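Loradstead Evening Classes
Coffee and Tea at Home, Handout 2: Water, Grind and Patience

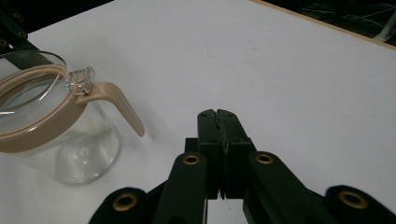
Welcome back, everyone, and thank you for putting up with the noise from the hallway last time. We ran out of time before we got to water, so let me start there, since it makes up nearly everything in your cup and gets almost none of the attention.

If your tap water tastes like a swimming pool, your coffee will too. Fill a jug before bed, put it in the refrigerator with a loose cover, and taste it in the morning next to a glass straight from the faucet. Some towns treat their water in a way that won't fade overnight, and then a simple carbon filter is the thing to try. Very soft water can make coffee taste sharp, and very hard water tends to make it dull and chalky (and it is murder on kettles, as those of you out on the Mavov side of town know already).

Now, grind. A French press wants coarse grounds, something like kosher salt. A paper cone wants them finer, closer to ordinary sand. If the cup is bitter and drying, go a little coarser next time. If it's thin and sour, go finer. Please change one thing at a time! I once changed the beans, the grinder setting and the kettle all in one morning, and I learned nothing at all except that I don't like bad coffee.

For our ratio we'll stay with 1 to 16, meaning one gram of coffee to sixteen of water. A kitchen scale helps a great deal here — scoops vary more than you would think, and dark roasts are lighter for their size.

Tea is more forgiving about measuring and less forgiving about heat. Black tea likes water just off the boil. Most green teas turn harsh that way, so let the kettle sit with the lid off for a few minutes first.

For next time: make the same coffee on two mornings with only the grind changed, and write down what you taste in your own words. "Like burnt toast" is a perfectly good note. Bring a mug, and read the Hassanpour booklet as far as the section on storing beans. We'll begin with cold brew.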